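Wednesday, late

Okay, so I promised myself I'd write things down while they're fresh, and tonight they are very fresh, and so is my headache. We finally have a result on the two-hand tape task and I'm too wound up to sleep.

Quick recap for future me, who will have forgotten all of this by spring. The question Maysoun and I have been chewing on since the start of November is whether it matters which views you train on. Everybody in the group had an opinion. Wissam said the gripper cameras are all you need, add a head view and the policy starts memorizing the room. Lizelle said he was nuts, a gripper camera has no idea what the other hand is up to half the time. I went back and forth depending on who had talked to me last (I'm not proud of it). So we set it up properly: same 796 demonstrations, same network, same training schedule, and the only thing we change is whether the head view goes in. Then 100 trials for each version on the real arms, with the tape starting somewhere new every time.

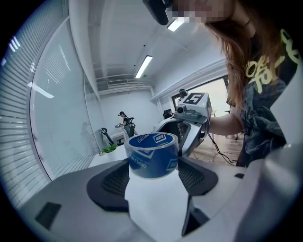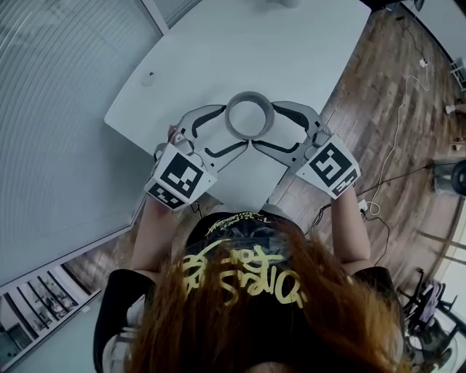
Tape task, one view from a gripper and one from head height.

Tape is a mean little object, by the way. I picked it because I thought it would be easy! It's round, it's stiff, you can grab it anywhere. But stand it up and it wants to roll, lay it flat and there's hardly any edge to get hold of, and if the two hands don't arrive together the first one just shoves it at the second. People fix that without thinking. You watch somebody do it and there's this tiny wait, one hand hanging back until the other one catches up. That wait is the whole problem, and I should have guessed that earlier than I did.

Anyway, the numbers. Grippers only: 62 out of 100. Grippers plus head: 81. Siham read them out and Lizelle did a lap of the office. Wissam asked to see the failures before he'd concede anything, which was fair, and I'm glad he did, as that's where it gets interesting. With grippers only, most of the misses are timing. One hand gets there, closes on nothing much, and the tape scoots off. With the head view in, the timing misses nearly vanish, but we pick up 9 failures of a new sort, where both hands go confidently to a spot just short of the tape and close on air. Together, beautifully synchronized, on air.

Wissam thinks that's his memorizing-the-room thing showing up after all, and he may be partly right. Maysoun thinks it's a calibration offset between the head and the wrists. I lean Maysoun, mostly because the miss is nearly always in the same direction, toward the table edge, and I don't see why a memorized room would do that. We can check. If we jitter the head pose a little in training and the 9 drops, it's calibration. If it doesn't, I owe Wissam lunch.

The other thing I want to try is hiding the head view at random for part of each run, so the policy can't lean on it too hard. Samira did something like that on Kassab last year with the drawer task and she said it was fussy to tune but worth it. She's sending me her settings. I also need to find out how few demos we can get away with. I trained a quick one on 300 this afternoon and it was bad in both versions, but bad in different ways, and I'd like a point or two in between before I say anything about it out loud.

Stuff I'm annoyed about: the time sync script dropped its log again and I had to line up a batch by hand, using the moment the fingers close as a marker. It worked but it took until dinner - and dinner was crackers. Siham says she'll rewrite it. I've heard that before, but she did write it on the whiteboard this time.

Tomorrow: jitter run first, then Samira's masking, then answer the Clendov people about the reading group. And buy real food.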